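I'll say up front that I wanted to dislike the Radden card arm. I run a small game shop, I've been handing cards to people for years, and the idea of paying 1,122 dollars for a robot to do it seemed a bit silly. Then I spent an afternoon at the Musville demo table and, well, I stayed a lot longer than I meant to!

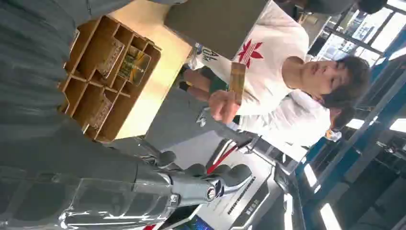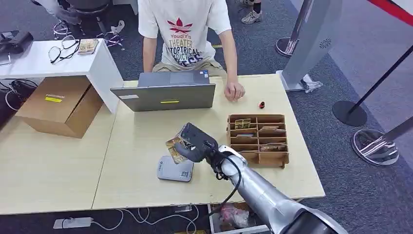 Keir Menzies had a different take when I posted my first notes: he's had the arm since February, he likes the hand a lot, and he thinks the software is where your money goes to die. Setup took him 2 evenings, and he says the manual skips the whole part where you teach it your own tray.

Fair enough, and I can back up some of that. The hand is the good bit — the fingers are dark and curl around a card in a way I found weirdly pleasant to watch. Cards standing up in a divided tray seem like the right way to feed it (lay them flat and you're asking a lot of any gripper, if you ask me). I'd have liked the tray to come in the box, though. Radden sells it separately, and so does Farquharson, whose version is cheaper and comes with 14 spare dividers.

What bugs me is the price. The Illell kit is 887 dollars and does a lot of the same stuff, just with a plainer two-finger grip and an app that looks like somebody's homework. If you only want to pass out cards at a counter, get that one. If you want people to stop and stare, the Radden wins easily.

I haven't bought either yet. I'm waiting to hear back on whether the Radden warranty covers the finger pads, and I'll add a note when I know.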